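Home Setup > Living Room > Guides
5 min read
Home | Guides | Parts | Ask Us | Next: Part 4, Tidying the Cables

Part 3: Placing the TV, the shelf and the speaker

By Yasir Butt

I've set up the Fulora wall shelf in three living rooms now, and I've put it too low in two of them. So this is the order I'd do it in if you've got a TV going underneath and a tall speaker beside it. Read the whole part before you pick up the drill!

1. Put the TV where you want it first, on its stand, and sit down in your usual seat. Turn the screen until it faces you. Mine ended up at quite an angle to the wall and I've stopped minding.

2. Hold the shelf up against the wall over the TV (get a helper, it's an awkward length) and mark the underside in pencil. I leave 30 cm of clear wall above the top of the screen – enough to get a hand and a duster in.

3. Drill, plug and screw the brackets, then check the level again before tightening anything. The wall plugs in the Kumeck pack are fine for brick. For drywall, buy proper anchors.

Caution: check for wires and pipes before drilling. Sockets behind a TV usually have a cable running straight up from them.

4. Stand the speaker next to the screen and pull it a little way off the wall. Mine sounded boomy until I did this.

5. Set a low cabinet on the far side of the speaker for the small bits and whatever cable you haven't dealt with yet.

6. Dress the shelf last. I like one bright framed picture, leaned or stood up, and a little figurine at the foot of it. Keep the heavy things close to the brackets.

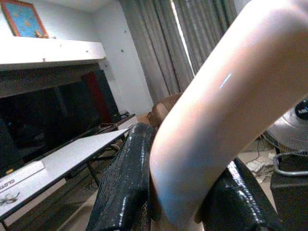 Can I put the speaker up on the shelf instead?

I wouldn't, unless it's a small one. The shelf shakes along with the bass and anything standing on it starts to creep toward the front, plus you'd be hearing the music from way over your head.

Note: if your picture frame likes to slide, a dab of putty under each bottom corner holds it. Press it for 30 seconds and leave it alone overnight.

7. Go back to your seat and play something you know well. Nudge the speaker, listen again, nudge it back. When you're happy, put a bit of masking tape on the floor at the front corners so you can find the spot again after vacuuming.

Guides | Back to Part 2 | Top of page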